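Plenwood Community Help
Home | Topics | Garden | Kitchen | Ask | Log in
Print this page | E-mail to a friend

Sourdough starter gone quiet in the cold, is it done for?
Posted by Geetha Mudaliar, April

Hi all! I've caught the sourdough bug in a big way and I'd love some help. My starter was going beautifully all through the warm weather, doubling by lunchtime and smelling like yoghurt and green apples. Then the nights turned cool and it just sits there. A few bubbles on top, a bit of greyish liquid, and it smells more like nail polish than apples. I feed it every morning at 7 with plain white flour and tap water, equal weights. The kitchen faces south so it never gets any sun this time of year. I've made two loaves since it slowed down and both were bricks (my neighbour's chooks were thrilled). Should I start again or can I bring it round? I've grown fond of it and I'd hate to tip it out!
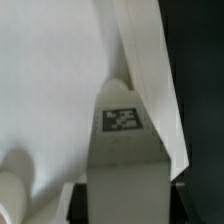
wrenlea
Don't tip it out!! Mine did exactly the same last winter and it came back better than ever. The liquid is only hooch, so it's telling you it's hungry. Pour it off or stir it in, whichever you like. Then swap some of the white flour for wholemeal rye and stand back, because rye is magic stuff. I keep back 20 grams of the old starter and feed it 20 of flour and 20 of water, morning and night, and put the jar in the oven with only the light on. Stick a note on the oven door so you don't preheat it. I've done that and the smell was unforgettable. Give it 4 days before you bake anything.

Your flour might matter too. I was using the Haugen white and changed to their stoneground, and the colour and flavour of the crust were just gorgeous.

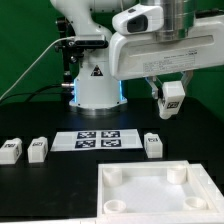
Cliso
Agree with wrenlea on the rye, not so sure on the oven light. Mine gets far too warm and the starter goes runny and sour by teatime, so check yours with a thermometer first. I wrap the jar in a tea towel and leave it on top of the fridge. Use warm water for the feed as well, just warm to the finger. And let your tap water stand overnight if you can smell chlorine in it.

For the bricks, I'd say the dough needed more time. 200 grams of starter in a cold kitchen can want all day to rise, so go by how it looks and forget the clock. It should be puffy and wobble when you shake the bowl.

Pimska
just buy a packet of yeast lol. but yes rye works

Print this page | E-mail to a friend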